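Idine Savings Office, Wisville branch
Cash and counter safety checklist, with comments
Checked by: Yaroslav Nechyporuk
Month: April
Start of check: Monday, before opening

Marks used: OK, OK with comment, To repair, Not checked

Part A. Front door and public area

A1. Door closes and locks by itself. OK
A2. Opening hours are shown at the entrance. OK with comment
Comment: The hours are correct, but the notice about the bank holiday is still from last year. Please take it down.
A3. Rate board agrees with the list from head office. To repair
Comment: The one-year savings rate on the board is the old rate. A customer who reads the board and then signs the contract will see two different numbers, and he will be right to complain. I have asked for the new plate from Fescombe. Until it comes, cover the line with paper and tell the rate by voice.
A4. Leaflets on loans have the current risk warning. OK with comment
Comment: I removed 19 old leaflets. The warning on them was the short one.

Part B. Counter and tills

B1. Each till was counted by two persons at closing. OK
B2. Till float is 300 pounds. OK with comment
Comment: Till one and till two are correct. Till three had the correct sum, but nearly all of it in large notes. It is not a mistake by the rules, but in the first hour it is difficult to give change.
B3. Alarm button under each counter place answers to the test. OK
Comment: Tested with the alarm company on the telephone. Please do not make this test without calling them first.
B4. Note checking lamp works. To repair
Comment: The lamp at till two is lighting only after the second or third try.
B5. No customer papers are left on the counter at night. OK with comment
Comment: One application form was under the keyboard. It had a name and an account number. I gave it to the manager and it is now in the locked cupboard.

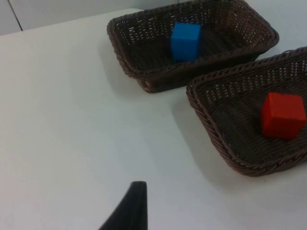
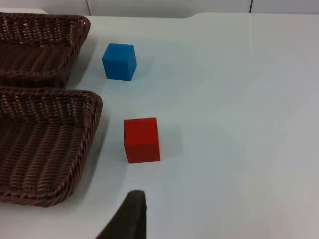
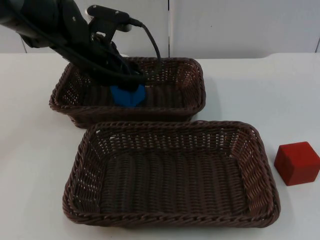

White table with the woven baskets, three views.

Part C. Safe and key register

C1. Time lock opens at the set time and not before. OK
Comment: Set for 15 minutes delay, measured with my own watch.
C2. Key register is signed for every day. OK with comment
Comment: Two signatures are missing in the second week. The keys themselves are all present. Horobets, who supplied the key cabinet, can add a counter which shows each opening. I would recommend to ask for the price.
C3. Spare keys are in a sealed envelope. OK
C4. Safe deposit boxes agree with the rental list. OK with comment
Comment: The list has 71 rented boxes and I found 71 locked. For box number 15 the rent is not paid and the letter to the holder came back. Do not open it. There is a procedure for this and it must go through head office.

Part D. Records and computers

D1. Screens lock when the employee goes away. OK
D2. Paper for destruction is in the closed bin. To repair
Comment: The bin is closed, but the lock is broken and the lid can be lifted by hand.
D3. Daily backup report is printed and signed. OK
D4. Emergency telephone list is correct. Not checked
Comment: I had no time to call all the numbers. I will do it at the next visit.

To be done before next check

Rate board plate, A3: branch manager
Lamp at till two, B4: branch manager
Missing signatures, C2: both key holders to write an explanation
Lock of paper bin, D2: Horobets is informed

Signed: Y. Nechyporuk
Copy to the branch file and to Fescombe.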